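# Small-batch kimchi in one big jar

I've been making kimchi at home for long enough now that my downstairs neighbor, Latrice, can tell what week I'm on by the smell in the stairwell. She's been nice about it. This is the version I make most often, sized for a single half-gallon jar, and it's pretty forgiving if your kitchen is tiny like mine.

You'll want:

- 1 big Napa cabbage, or 2 smallish ones
- 1/3 cup coarse sea salt (not iodized)
- 1 tablespoon sweet rice flour
- 1/2 cup Korean chili flakes (gochugaru)
- 6 cloves garlic
- a thumb of ginger
- half an onion
- 3 tablespoons fish sauce
- a bunch of scallions and a chunk of daikon

Pick a cabbage that feels heavy when you lift it. I squeeze them in the store like I'm buying a melon, and I don't care who's looking. Light, fluffy ones have a lot of air between the leaves and you end up with half a jar. A few floppy outside leaves are fine, just peel them off and keep the best one (you'll need it at the end).

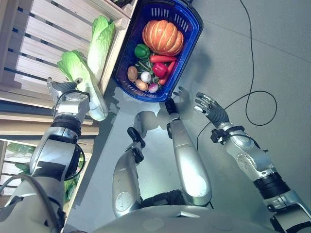

Okay, salting. Cut the cabbage in quarters the long way, slice out the core, then chop across into pieces a bit bigger than bite size. They shrink a lot! Put everything in your largest bowl, rinse it, drain it, and toss it with the salt while it's still damp so the salt sticks. Get your hands in there and rub the thick white parts especially.

Leave it on the counter for two hours and flip it all over every half hour or so. You're done when you can bend a thick piece of stalk into a U and it doesn't snap. If it snaps, give it another 20 minutes and try again.

Then rinse. Three times, in lots of cold water, and taste a piece after the third. It should be salty like a potato chip, and if it makes you wince, rinse it once more. I skipped this the first time I ever made it and the whole jar went in the trash. Let it drain in a colander while you do the paste.

## The paste

Whisk the rice flour into 3/4 cup of water in a small pot and cook it over medium heat until it looks like thin glue. Let it cool all the way down. Blend it with the garlic, ginger, onion and fish sauce, then stir in the chili flakes and let the whole thing sit for ten minutes. It goes from gritty to a gorgeous deep red.

Cut the daikon into matchsticks and the scallions into short lengths, mix those into the paste, and then add the drained cabbage. Wear gloves. Please wear gloves. My friend Ebere rubbed her eye halfway through a batch and we spent the rest of the evening with her face under my faucet.

## Packing and waiting

Push it down into the jar a handful at a time, pressing out the air as you go. Stop 2 inches from the top. Swish a splash of water around the bowl to get the last of the paste, pour that in, and tuck your saved leaf over the top like a blanket.

Lid on loosely, jar on a plate (it will leak), somewhere out of the sun. Mine lives next to the toaster for 72 hours in spring and fall, and more like two days in summer. Once a day, open it and press everything down with a clean spoon so it stays under the liquid. You should see little bubbles. When it smells sour and tastes a bit fizzy, tighten the lid and put it in the fridge.

It's good right away, but I like it best after a couple of weeks. Past the month mark it gets really sharp, and that's when I fry it with leftover rice and put an egg on top. Fuzzy mold on the surface means toss it, whole jar, no scraping.

If you want it without fish sauce, use soy sauce plus an extra pinch of salt. I've done it that way for Marisol and she went home with most of the jar.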